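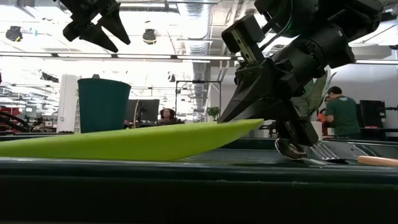 Part of the utensil pile, green scraper up front

Thread: Thinning out the utensil drawer

dallik_rd wrote:
Trying to get down to one drawer before we move in May. The lime green thing is the one I can't decide on. Plastic, wide blade, comes to a point at one end. I use it for pancake batter and for getting rice out of the pot. The fork stays. The wooden handled one stays. Everything else is up for debate, including the dark spoon.

pbirkett wrote:
Keep the green one. I have a flat one like it and it does the corners of a 9 inch pan better than silicone.

Koster90 wrote:
I'd toss it. Plastic gets rough along the blade and then you can't get it clean. I went to wood and metal 2 years ago and haven't missed any of it.

dallik_rd wrote:
Blade is still smooth on mine. I don't use it on the stove, only after the pot comes off.

Koster90 wrote:
Then it'll last a while. Still wouldn't move it. They're cheap to replace.

bastine wrote:
Why replace something that works? That's how I ended up with 4 of them.

marlow_k wrote:
Are you keeping forks in with the cooking tools? I'd put that with the flatware.

dallik_rd wrote:
It's my cooking fork, just a regular one. I beat eggs with it and don't want to go to the other drawer every time.

marlow_k wrote:
OK, makes sense.

pbirkett wrote:
What about that tall teal container in back? If it's for utensils, stand the long ones in it and you don't need to fit them in the drawer.

dallik_rd wrote:
I could. Counter at the new place in Clonham is short though, and the coffee maker takes up most of it.

bastine wrote:
Crock next to the stove, flat stuff in the drawer. Mine has been that way since we redid the kitchen.

Koster90 wrote:
Grease gets on everything in a crock by the stove. Drawer is better.

bastine wrote:
You wash them when you use them. I don't see the problem.

Koster90 wrote:
The ones you don't use get sticky.

pbirkett wrote:
Then those are the ones to get rid of.
Phyllis Birkett

dallik_rd wrote:
Green one is going in the keep box for now. Dark spoon too. Will do the lids next.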